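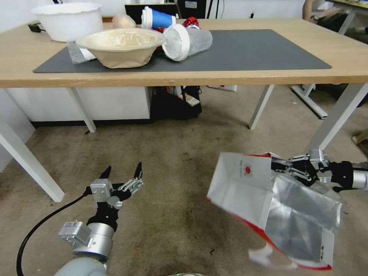

Takeaway cups and bowls – how do you sort yours?

pennywhistle_jo
Posted April 19, 2025
Hello all, hoping someone in Warnamport can put me right. Every lunchtime we end up with a table of bits: a paper cup, a clear plastic cup with its lid still on, one of those brown pulp bowls, and goodness knows how many little packets. I've been taking lids off and rinsing everything, but my sister says the pulp bowls go in with the food waste. Is she right?

Morris
She is where I live, my love, though I'd tear it up first. Ours took the whole of November to rot down in the compost, and that was a small one.

tealeaf859
I'd be careful there, Morris. Some of those bowls have a coating on the inside, and our council won't have them at any price. General rubbish for me, sad as it is.

Morris
Fair enough, mine had no coating that I could find – it went soggy under soup in no time!

gardengate
Paper cups are the real nuisance, I think. I keep three tubs by the back door, one for cups, one for plastic and one for whatever I can't make up my mind about, and the last is always fullest.

pennywhistle_jo
Thank you, all of you. I'll ring the council about the bowls and leave the cups in a tub till I hear back.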